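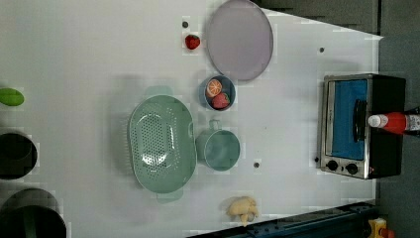 Breakfast is where most of us start the day, and it is breakfast that we at Damitum would like your help with this spring. We are looking for people who lay a table, make a hot drink, warm something through and put everything away again afterwards, and who wouldn't mind doing it in our kitchen and chatting to us as they go. We have kept it close to what many people have at home – a mug, a big plate, a colander, a little toaster oven with two knobs – and you are welcome to move any of it about until it suits you. Some people want the plate right in front of them before they touch anything else, and others start with the fruit bowl. Both are fine by us, and we would love to hear which you are and how you came to be that way!

The study is called Jemeo and it is about small kitchens, the kind where the worktop has to be a larder, a desk and a draining board all in one morning. We want to know where people put things down, what they reach for without looking, and what gets on their nerves. The findings will go into a plain booklet on arranging a small kitchen, which will be free to anyone who asks, and everyone who takes part will be posted a copy (do leave us your address if you would like one).

You don't need to be a good cook. You don't need to be a tidy person either, and if you are the sort who leaves the sauce bottle out until supper then please do get in touch, as we have rather a lot of tidy people already. We have places for 50 people in all, aged eighteen or over. We would especially like to hear from anyone who shares a kitchen, anyone who has moved house in the past year, and anyone who finds gripping, lifting or bending difficult. There is step-free access from the street and a stool at the right height if you prefer to sit.

Each visit lasts 2 hours, with a proper break in the middle for tea. Morning visits begin at 8, and there are later ones for those of you who would rather not be spoken to at that time of day. We pay your bus or train fare and give you a Viltach shopping voucher as a thank-you.
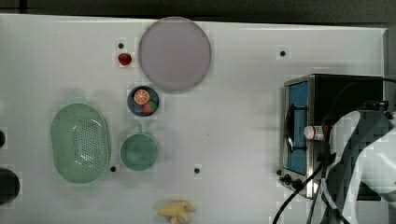 Velimir Georgiou came to us in January and wrote afterwards that he had expected to be told off for the way he stacks his bowls, and was asked about it so kindly that he went home and rearranged two cupboards. He also said that the tea was good and the biscuits could be better, and we have taken the second point to heart.

To put your name down, write to the Jemeo desk at Damitum, Đorđević House, or ring and ask for extension 2631. Tell us a little about your kitchen, who else uses it, and which times of day suit you. If you get the answering machine, please leave your number slowly and we will ring you back. Places are open until the end of May, and friends or sisters who want to come along together are very welcome to share a visit.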